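How do you choose a hand for a robot?

A robot hand is called a gripper. Most grippers are much simpler than your own hand. They open, they close, and they stop when they meet something solid.

At Skerik we compare grippers by giving each one the same jobs. The test is only fair if one thing changes at a time. If we swap the gripper, then the arm, the camera and the object must stay the same.

Keys are a hard job. They are thin, they lie flat, and they slide over each other. A gripper that picks up a ball with ease may close on keys and come away with nothing.

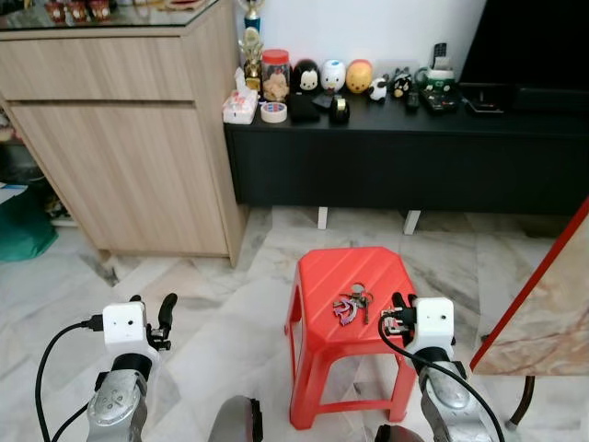 Two arms at a red stool. The right gripper is beside the keys.

The fingers in this test are curved. Curved fingers can reach around a round object. For flat objects the tips matter most, so we also test a straight pair called Pirkitz. Both pairs are tried on the same keys.

One attempt is called a trial. A trial counts as a pass if the keys leave the stool and stay in the gripper for 2 seconds. If they drop sooner, it is a fail. We write down every trial, including the fails. One lucky pass tells us very little, so our full set for the two pairs has 1213 trials.

The program that tells the arms how to move is the controller. Ours is called Drarnach. It slows the gripper down near the object. Too fast, and the fingers push the keys away. Too slow, and each trial takes too long.

Try it yourself

Put some keys on a stool. Pick them up using only your thumb and one finger. Now do it wearing a thick glove. Do 29 trials each way and write down the passes. Keep the keys in the same place each time.

Which way had more passes?

Contact Skerik | © Skerik Learning Pages | Back to top
We use cookies to remember your settings. Accept | Change
Shared 2151 times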